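Folding towels in thirds, worth the bother?

bhenao_
Every tidying site swears by folding hand towels in thirds and then rolling them. I've tried it for a fortnight with the light blue ones from Bovley and I can't see what I've gained. The edge never sits straight, and the fold springs open once it's in the drawer.

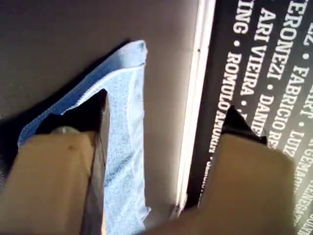

Blue towel, folded, hem end at the top

Has anyone kept this up for longer than a month? Not interested in "it sparks something". I want to know if it saves room.

Zoila Q
It doesn't. A towel takes up the same space however you fold it, and terry is mostly air. I gave up in July.

dramik
Disagree with Zoila. Mine stand up in a 15 cm deep drawer and I can pull one out without wrecking the rest. In a flat pile you always drag two out with it.

Zoila Q
Then take the top one?

bhenao_
Dramik, do yours hold their shape? I get a long lump with ears.

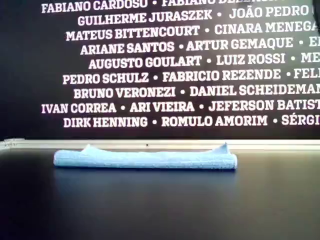 The long narrow version. Note the corners sticking up

Tullio
You're starting from a crooked square, that's all. Lay it out flat, pull the corners, then fold. If one side slants at the start you'll have a point poking out at the end and no amount of patting will cure it. And do it on a table. I see people folding against their chest and then moaning about the result.

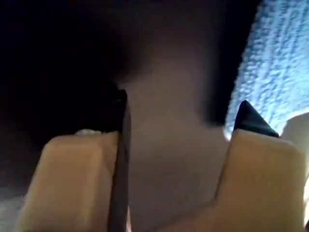
Also stop using softener. It makes the pile slippery and the folds slide apart. I know the bottle says otherwise.

Zoila Q
Where's the evidence for that? I've used softener for years and my towels fold no better or worse than my sister's, who won't have it in the house.

dramik
Softener makes them less absorbent, I'd always heard. Never heard it affects folding.

bhenao_
Right, tried Tullio's way. Opened one out on the black surface and smoothed it as best I could. 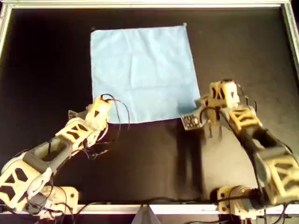 Still creased, and I still ended up tugging at one corner while another wandered off. If it takes this much fuss per towel I'm going back to halves and halves again.

hortensia_a
Halves and halves again is what hotels did when I worked in one. 400 towels a day and not a single roll.

Tullio
Hotels have shelves. He's got a drawer.

Zoila Q
He could put up a shelf.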